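Plundero Wood Wash Kit by Drirkex: review after two rooms

I bought the Plundero kit in June to redo the boards in our back hallway, and had enough left over to do part of the laundry room. It costs $49 for the standard size. I paid full price.

A wash is thinner than paint. You brush it on, wait a short time, and wipe some of it back off so the grain and the joints between boards still show. People used to do this by watering down leftover white paint, and you still can. The kit is for people who don't want to work out the mix.

What comes in the box

One can of white base, two small bottles of tint, a three-inch brush, a stir stick, a pair of gloves and four lint-free cloths. There is a folded instruction sheet with a tint chart on the back. You pick the tint family when you order: pink, sage, sand or blue. I got pink. My wife wanted it and I was neutral.

The brush is decent. It lost a few bristles on the first board and then stopped. The gloves are one size and too small for me. The cloths are the best part of the box, and four of them is two too few. I was cutting up old T-shirts before I finished the hallway.

Mixing

You add tint by the capful. The chart runs from one capful, which is close to plain white, up to six, which is a strong color I would not want on a wall. I used two. Write down how many you used and stick it to the can. I didn't do that, and when I opened it again for the laundry room I could not remember whether I had already added the second cap. I guessed right, but I tested it on the back of a scrap first and lost an evening waiting for it to dry.

The tint sinks. Stir before you start and again every time you set the brush down for more than a few minutes. If you skip this the bottom third of the can comes out darker than the rest. I have one board by the coat hooks that shows it.

Putting it on

My boards run up and down, tongue and groove, bare pine with a light sanding. The sheet says to work one board at a time from top to bottom and wipe within five minutes. On a warm day I would cut that to three. Once it starts to grab, wiping pulls it off in patches and you can't blend it back.

Vertical boards are easier than flat ones in one way: each joint gives you a natural place to stop. The trouble is in the grooves. The wash runs into them and sits there. I went down each groove with a dry brush right after wiping, and that took care of it. 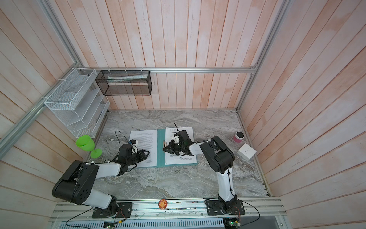
Washed pale pink and white on vertical boards, over a gray marbled surface.

Pink worried me more than it should have. On the chart it looks like candy. With the white base under it and most of the tint wiped off, it reads as a warm off-white until you put something really white next to it. Gray suits it. We have gray tile in the hallway and I didn't have to change anything. Against the yellow oak trim in the laundry room it looks less good, and if your house is full of oak I would order the sand.

Don't try to get every board the same. They won't take it the same. Boards with a lot of knots stay whiter, and the newer ones I'd used for a repair near the door soaked up more color. I think the mix is what makes it look right, but if you want an even wall, buy paint.

Coverage and drying

The can says 70 square feet for one coat. I got close to that in the hallway, where the wood was bare. In the laundry room the boards had an old clear finish on them that I had only scuffed up, and the wash went further there, as less of it soaked in. It also stuck less well, which I'll get to.

It was dry to the touch in 22 minutes on my test scrap, with the window open. The sheet says to wait four hours before a second coat and 14 days before washing the wall. I did one coat in the hallway and two in the laundry room. The second coat hides more grain than you'd expect. If you like the look after one, stop.

There is some smell. It was gone by the next morning.

How it has held up

The hallway is fine. It gets bumped by bags and bikes and I've found two small scuffs, both of which I touched up with what was left in the can. You can't see the repair unless you look from the side.

The laundry room is not as good. Near the sink the wash has rubbed away along the edges of three boards where the old finish was underneath. That is partly my fault. The sheet says bare or fully stripped wood, and I wanted to skip the stripping. It also says to seal anything near water, and the kit has no sealer in it. Drirkex sells one separately. I used a flat clear coat I had on the shelf and it turned the pink slightly yellow, so test yours first.

Compared with Drenness

I used the Drenness ready-mixed wash on a bookcase a while ago. It comes already tinted, it's thicker, and it gives you more time before you have to wipe. For a first project I think it's the easier of the two. The colors are flatter though, and if you want it lighter you have to thin it yourself - at which point you may as well be mixing. Drenness doesn't include a brush or cloths either.

What I'd change

More cloths. Larger gloves, or a choice of sizes. Measuring lines on the tint bottles in place of caps, which drip down the side when you pour them back. The lid on my can also bent the first time I pried it up and has never sealed properly. I keep plastic wrap under it now.

Would I buy it again

For bare wood, yes. I have a closet with the same pine boards that I plan to do next, and I'll order the sage for that. For wood that already has a finish on it, only if you're willing to strip it first.

Four out of five for the hallway. I'd give the laundry room a three, and I still need to redo those boards by the sink.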